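20/08/2022
Bekora student project, bag handling task. Bench log, S. Arruda

Picked up from the last entry. Gripper finger spacing re-zeroed before start, wrist camera exposure left on fixed. Trondberg controller firmware unchanged. Kemeck power supply still trips if the arm and the compressor start together, so compressor first, then wait for the green lamp, then arm.

Task for the team is unchanged: pick a flat paper bag from the stack, move it clear, set it down without dragging the one beneath. Opened bags are a separate class and count as obstacles for now. Dimaculangan's segmentation script runs on the wrist view only. Overhead view is off until the bracket is remade.

Parameters at start of session: closing force limit 3 N, approach speed 200 mm/s down to the pre-grasp height, then manual jog.

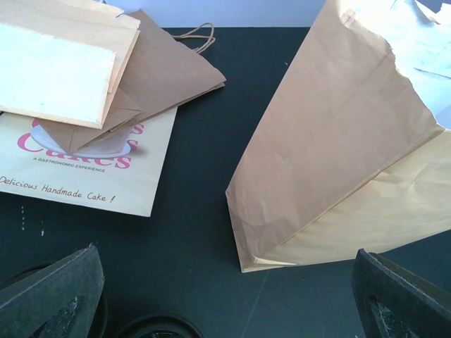 Segmentation handles brown kraft on the dark bench without trouble. Kraft over printed cream is worse. The mask follows the printing on the lower bag and takes pieces of the lettering as part of the top object. Pale bag against pale wall also merges when the wrist is tilted up. Suggest cropping everything past the back edge of the bench before the mask step. Dimaculangan to try it on the stored set (402 stills) before anyone labels more.

Grasp point selection: the students' first rule was centroid of the largest visible face. Poor choice for folded bags, as the fingers come down on a flat panel with nothing to pinch. Second rule looks for a raised fold or handle within reach of both fingers. Handles are a risk in their own right. A twisted paper handle can rotate the bag on lift, and the placement code assumes no rotation. Either read the angle again after lift or exclude handles. My preference is exclude for the September demo and revisit after.

Opened bags: bounding box is far too generous when one is lying at an angle. The planner refuses paths that are plainly clear. Try a convex hull with up to 2 cm of margin.

Housekeeping: finger pads to be wiped with isopropyl at each session, not the citrus cleaner. Left finger tip is wearing, order a spare pair. Bench to be wiped before background capture, small specks get picked up as objects at the current threshold. Minimum blob size should go up in any case.

To do
Crop at bench edge, rerun stored set (Dimaculangan)
Hull in place of box for opened bags (students)
Angle check after lift, draft only (me)
Spare finger tips, check lead time with Trondberg
Separate circuit for the Kemeck supply, ask facilities again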